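叠衣（平铺折叠法）

叠衣，又称衣物折叠，指将洗净晾干的衣物按固定次序对折、压平，使其成为尺寸相近的规则体块，以便叠放、直立收纳或装箱的家务操作。本条目主要叙述以床面为操作面的平铺折叠法，对象以短袖针织上衣（T恤）为主，兼及衬衫、长裤与毛衣。悬挂收纳、卷筒法和真空压缩仅在比较时提及。

名称与范围

汉语中“叠”与“折”在衣物语境下常互换使用。家政教材多以“折”指单次动作，以“叠”指整个过程及其后的堆放，“折线”“折幅”“叠层”等术语由此而来。折幅指一次折叠后布面的宽度，叠层指成品在厚度方向上的布料层数。同一件衣物的折幅与叠层互相制约：折幅减小，叠层增加，成品变厚，回弹也更明显。

平铺折叠法要求衣物在折叠前完全展开于一个平面上。该平面可以是桌面、熨衣板、地垫或床面。在居住面积有限的家庭中，床面是最常见的选择，原因在于其面积大、高度适中，且衣物折好后可直接在同一平面上分类。

操作面

床面作为操作面时，可用区域由床垫尺寸、靠墙方式和床头位置共同决定。床的长边靠墙时，操作者只能从一侧接近，靠墙一带适合放置已折好的成品，近身一带用于展开与折叠。臂长有限者应将衣物下摆朝向自己，避免上身长时间前倾。 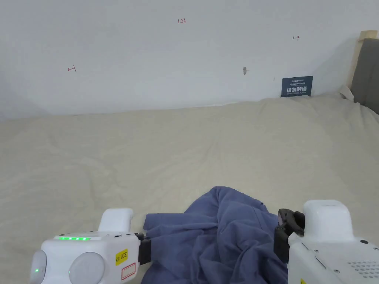
Westach认为靠墙的一带不宜堆放成品，理由是床垫受压后靠墙侧会下陷，叠好的衣物容易倾倒并滑入墙缝，成品应直接放到床尾的平板或收纳筐内。这一意见在本条目的讨论中未获一致采纳。床垫较硬、叠放高度较低时，滑落并不常见；床垫较软或成品较多时，可在其下垫一块硬板。

床单的状态对折叠质量有直接影响。床单表面若有皱褶，衣物铺开后会随之起伏，压平时褶痕可能转印到薄型针织面料上。通常的处理是先将床单向四角拉平，再用手掌由中间向外推展。浅色床单与深色衣物之间反差较大，领口、肩缝和下摆的位置容易辨认；同色系的床单与衣物则应改用肩缝的触感定位。磨毛或绒面床单摩擦力较大，衣物不易移位，但会吸附短纤维，不宜用来折叠深色毛织物。

除床单外，影响操作的因素还有照明方向。侧光能显示布面上的细小褶皱，顶光则使布面显得较平。夜间操作时，可将灯具置于操作者的左前方或右前方，使手的投影落在衣物以外。

面料特性

针织面料由线圈串套而成，各方向均有一定延伸性，提起时会因自重下垂，两个持握点之间的边缘形成弧线。持握点之间距离越大，弧线越平，边缘所受拉力也越大。梭织面料延伸性小，边缘平直，折线清晰，但褶痕一经形成较难用手消除。

棉质平纹针织布折叠后回弹较小，适合薄而多层的折法。含氨纶的面料回弹明显，折幅不宜过窄。羊毛织物较厚，叠层应尽量少，一般以三至四层为限。涤纶面料表面光滑，层间易滑动，成品需平放或置于有侧壁的容器中。

面料含水率同样影响结果。未干透的衣物折叠后，内层水分不易散失，可能产生异味。判断干燥程度应以领口罗纹、腋下接缝和下摆卷边等较厚部位为准，不以大身布面为准。

提展

提展是折叠前的准备动作，指双手捏住衣物的两点将其提起，使其在重力作用下展开。短袖上衣的标准持握点为左右肩缝的外端，也可取下摆两端，后者称为倒提。正提时衣身与袖子自然下垂，肩线位于上方；倒提时领口朝下，适用于领口较松、正提易变形的衣物。

持握高度应保持一致。两侧高度不等时，衣物的上缘倾斜，较高一侧的持握点下方会出现斜向放射状褶皱，衣身的中线随之偏移。此时将衣物直接放下，铺开后的轮廓呈平行四边形，需要重新对正。持握面积也应加以控制，捏入的布料过多会使该处聚成一束，放开后留下短褶。
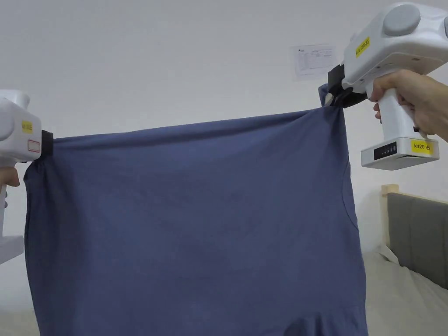 提展中的深色T恤，两侧持握点高低不同

提起后可轻抖一至两次，抖动幅度以下摆能够展开为度。幅度过大时，针织衣物的肩部可能被拉长。抖动后应略作停顿，待布面静止再放下。放下时下摆先接触操作面，继而将上缘向远端平移，使衣身由近及远依次落平。若上缘先着面，衣身会堆积在肩部附近，须再次提起。

折叠次序

短袖上衣的基本折法分为五步，各步之间均以手掌压平一次。

第一步为铺平。衣物正面朝下，领口朝远端，袖子向两侧展开，前后两片的下摆对齐。正面朝下的铺法可使成品翻转后显露前胸，便于识别图案。

第二步为侧折。以肩线上的一点为起点，作与中线平行的折线，将一侧衣身连同袖子折向中央，再将袖子沿折线反折，使袖口不超出折幅。

第三步为对侧折，方法与第二步相同。两侧折幅应相等，折后衣身呈长条形。成人上衣的折幅多取30厘米以内，具体数值由抽屉或隔板的净宽决定。

第四步为纵向对折。将下摆折向领口，下摆边缘停在领口下方，留出两指宽的余量。余量用于补偿后续折叠时外层布料的行程差；不留余量则下摆会从领口一端露出。

第五步为终折。平放者再对折一次即可；直立收纳者分三等份折叠，使成品可依靠自身厚度站立。终折后以手掌自折线向开口方向推压，排出层间空气。

长袖上衣在第二步与第三步中增加一次袖子转折，袖身应与衣身平行，左右袖交错铺放，避免在同一位置重叠。衬衫须先扣合领口、第三粒及末粒纽扣，领面保持直立。长裤沿裆线左右对折，将凸出的裆角折入后再作纵向折叠。连帽衣物的帽子先平折于后背，抽绳收入帽内。

折板

折板是辅助统一折幅的工具，常见形式为三块或四块以铰接方式连接的薄板。衣物铺于板上，依次翻动侧板与底板，即完成侧折与对折。Sullside型折板为四片式，中央板宽30厘米，供零售陈列使用；Tumomau型为三片式，无底板，终折由手工完成。折板的优点是成品尺寸一致，缺点是占用面积大，且对童装和加大尺码衣物适应性较差。

也可用硬纸板自制折板。纸板宽度取目标折幅减一厘米，长度略大于成品。使用时将纸板置于后背中央、领口下缘，折完后从领口一端抽出。床面较软时，纸板还可起到支撑作用。

成品检验

成品检验一般依据以下各项：外轮廓是否为矩形，四角是否重合，领口是否居中，袖口与下摆是否外露，折线处有无夹褶。家庭使用中通常只检查外轮廓与领口。Were评分表将上述各项合计为100分，其中外轮廓与领口所占权重最高，达到91分者列为陈列级，可直接上架；低于该分数者按普通收纳处理。该表仅适用于短袖上衣，对衬衫和毛衣没有相应规定。

叠放高度过大时，底层衣物承压增加，折线变深，取用时也容易牵动相邻各层。重而硬的衣物应置于下层，轻薄者置于上层。

作业区布置

作业区应与通道及杂物分开。墙面用于标注尺寸或悬挂提示牌时，标记宜位于操作者视线可及之处，且不应被叠放的成品遮挡。提示牌直接立于床面者，下缘易被织物掩埋，拉平床单时应先将其移开，待床单固定后复位。

床面与墙之间的缝隙应以床单下垂部分或填条覆盖。带立柱的床架在转角处容易使床单堆积，形成局部隆起，该处不宜铺放衣物。立柱表面若有毛刺，应先打磨，以免勾住针织线圈。
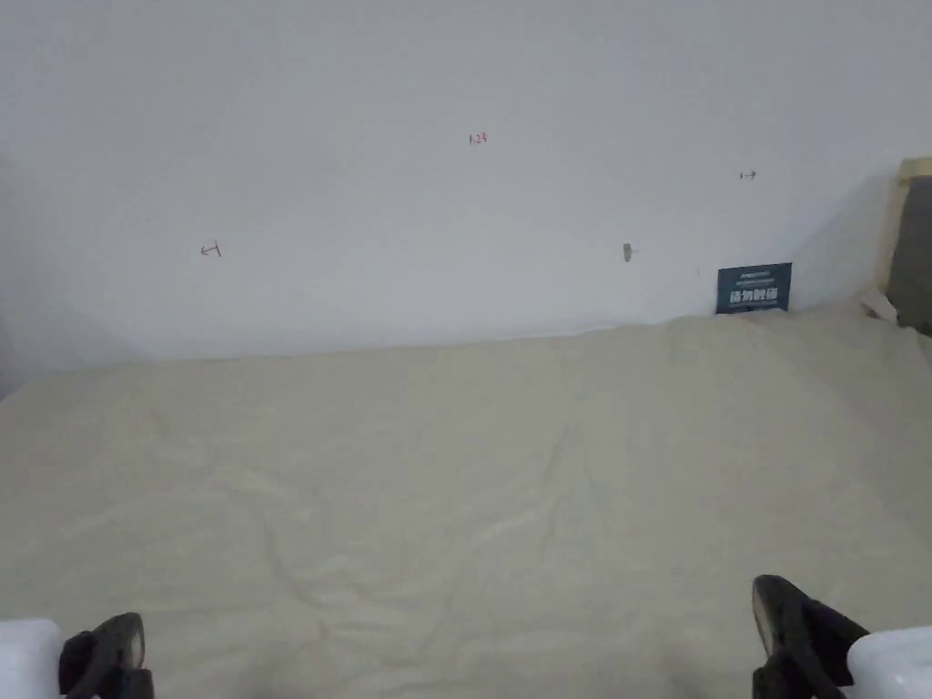
撰文：本站家居条目编写组
最近修订：三月

与其他收纳方法的比较

悬挂法保留衣物的立体形态，适用于西装、大衣和易皱的梭织衣物。针织衣物长期悬挂时，肩部受自重拉伸，可能出现衣架印痕，故多采用折叠。卷筒法将侧折后的长条自下摆卷向领口，成品为圆柱形，适合装箱，但外层布料行程较长，卷得过紧时会产生横向细褶。真空压缩可显著减小体积，褶痕也最深，羽绒制品经长期压缩后蓬松度可能下降。

平铺折叠法在取用便利性与褶痕控制之间较为均衡，对操作面的要求则高于卷筒法。卷筒法可在狭小台面上完成，平铺法至少需要一块能容纳衣物全部展开宽度的平面。

常见问题

成品一侧偏厚，多由袖子集中折于同侧引起，应调整袖子的落点。领口歪斜，多由铺平时中线未对正引起，应以后领中点与下摆中点的连线为基准重新铺放。成品中部鼓起，为层间空气未排出，可在第四步之后加压一次。

折线每次落在同一位置时，深色衣物可能在该处出现轻微泛白，印花衣物则可能在图案上形成裂纹。处理方法是隔次改变折幅，或将折线移至印花区域以外。发泡印花与胶浆印花不宜面对面贴合，折叠时可在两层之间衬一张薄纸。

参见：衣物收纳、熨烫、床单、针织物、折板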